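Notes to accompany the Relusia open day files (README)

Last edited 3/17/23

What this is

A small set of pictures and written notes from the Relusia open day, where Zoltness showed its two-arm cell to visitors. I went as a guest, paid my own fare and have no stake in the firm. The notes are mine and nobody at Zoltness has approved them.

What was claimed

The handout says the cell, which they call Amia, "handles everyday tools in an everyday setting." It gives a figure of 400 trials but does not say how many were successful, who reset the table between them, or whether a person was steering. I asked about all three. I was promised a reply by July.

What was shown

Screwdriver-type tools with yellow and black handles, a teal container, and a table with other household things on it.

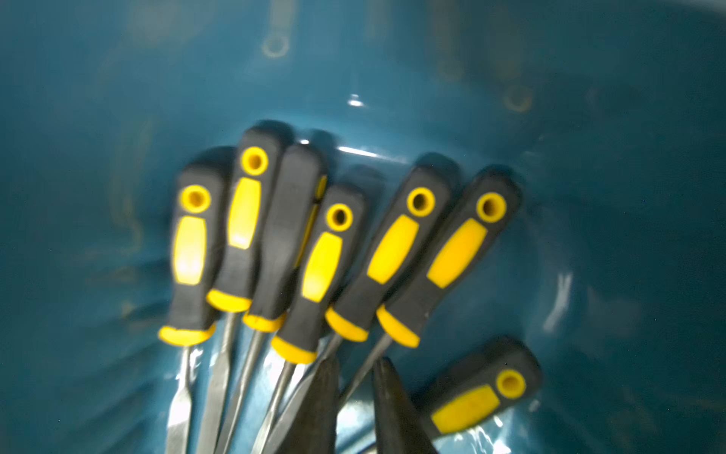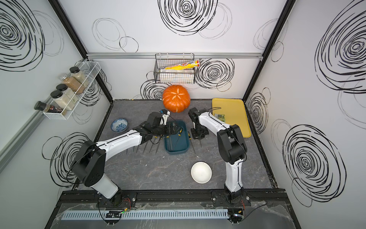
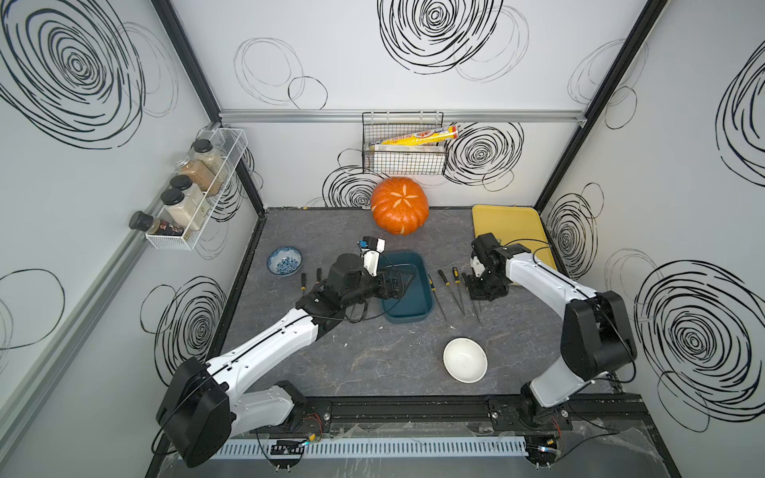
Tool handling in the Amia cell. First picture: close view at the gripper. Second and third: the whole table.

Reasons for caution

- The tools share a color scheme. I would like to see a mixed drawer from a real garage.
- The pumpkin and the spice rack make the place look lived in - neither tells you much about how well the arms cope with clutter.
- Visitors got 8 minutes at the window. I can't work out a success rate from that, and I have not tried.
- Stills do not show speed, or who or what is in control.

Files

notes.txt - my notes, typed up the same evening
handout.txt - the text of the handout, 130 lines
questions.txt - what I asked, with space for the answers

Use

Fine for teaching or for arguing with. Please do not cite it as a test of Amia. Corrections are welcome, from Zoltness too, if they come with the trial logs.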